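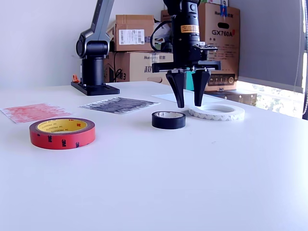 Red foam tape and black electrical tape on the bench.

About Casimstead

We convert older cars and small vans to electric. Also service them after, and service other people's conversions if they were done sensibly. One shop, two lifts, a parts room that used to be an office and an office that used to be a parts room.

Started by Eero Hakala and Abla Kassab. Eero was rebuilding forklift motors, Abla was doing warranty wiring at a dealership and getting tired of it. They did a pickup together in Abla's driveway over one long winter. It had a range of maybe 30 miles with the heater off. Somebody saw it at the grocery store and asked what it would cost to do theirs. That was the business plan, more or less.

Since then we have finished 100 vehicles. Mostly pickups and small wagons, a good few delivery vans, one ice cream truck (still running, still owes us a paint touch-up on the back door, sorry, we owe them).

What we do

Full conversions. Engine, tank and exhaust come out, motor, battery and charger go in. We keep the original gearbox where it makes sense and we'll tell you when it doesn't. Twelve weeks in the shop is normal once your parts are here. Parts are the slow bit. Ask us for a current wait before you sell your other car.

Battery repacks. If you bought someone else's conversion and the pack is tired, we can open it up, test the modules and rebuild with matched ones. Some packs we will not open. We can usually tell from photos.

Service and inspection. Coolant, contactors, brakes, high voltage isolation check, software if it has any. Pre-purchase inspections too, bring the seller along if they are willing.

Fleet vans. Ayman runs this side. Minimum of 3 vans, same model, because the first one takes all the figuring out and the others don't. We build the brackets in a batch and you get the savings.

What we don't do

Hybrids. Motorcycles. Anything with more than about four inches of rust through the frame rails, unless you get the frame done first. Race cars, mostly. Kits by mail — people ask every week and the answer is still no, we aren't set up to support it over the phone.

The Tarkik mount

A lot of you find us through this so a quick word. Tarkik is our name for the adjustable motor cradle we make in house. Hanan drew the first one after we'd cut up and rewelded the same adapter too many times. It bolts to the factory engine mounts and slides fore and aft, so the driveshaft angle can be set with the vehicle on its wheels. We use it on nearly every rear drive truck that comes in. Other shops can buy it, individuals can't yet. Email for the drawing and weights.

Pukik is the dash display. Small round gauge, fits in the hole where the fuel gauge was, shows charge and pack temp and nothing else. Khalil did the firmware. Version two fixes the thing where it read full for a minute after startup. If yours still does that, come by, it's a free update and takes less time than the coffee.

Who's here

Eero Hakala — motors, gearboxes, machining. In early, gone by four.

Abla Kassab — wiring, high voltage, final sign off. No vehicle leaves until she has driven it home and back.

Ayman Nseir — fleet work, scheduling, estimates. If you got a quote it came from him.

Khalil Saab — chargers, displays, software, the web site (so this page is his fault).

Hanan Darwish — design and fabrication. Brackets, battery boxes, the Tarkik. Also teaches our weekend wiring class when we run it, next one is in August. Places go quickly, get on the list.

We are looking for one more technician. Welding and some electrical, high voltage training we will pay for. Send a note with what you've worked on, we don't need a fancy resume.

How pricing works

Written estimate first, that's free if you bring the vehicle to us. If we have to come to you it's a flat trip charge inside the county and mileage after that. A deposit holds your slot and pays for the motor and charger. Second payment when the battery arrives, the rest at pickup. We don't mark up batteries past what it costs us to receive, test and store them. Leftover parts from your old drivetrain are yours, tell us before we start if you want them or they go to the scrap guy.

Most packs we fit weigh roughly 700 pounds with the box, so springs and brakes are nearly always part of the estimate. Please don't ask us to leave the brakes off to save money.

Warranty is two years on our labor and brackets. Motors and chargers carry the makers' own warranty and we handle the claim for you. Packs depend on what cells went in, it will be spelled out on your paperwork.

Visiting

We're on the Farah Yard side of the rail line, second gate, blue door. First gate is the tile company and they are very patient but please don't. Open 8 to 5, closed weekends except class days. Lunch is noon to 12:45 and the phone goes to voicemail then.

Two chargers out front, customers have first call on them. If you're just passing thru and need a top up, knock and ask, we usually say yes.

Dropping off after hours: key in the slot, note with your name and number, park it nose in. Don't leave it pluged in overnight without telling us first.

Last updated by Khalil. Old prices page is gone, new one coming when Ayman has a minute.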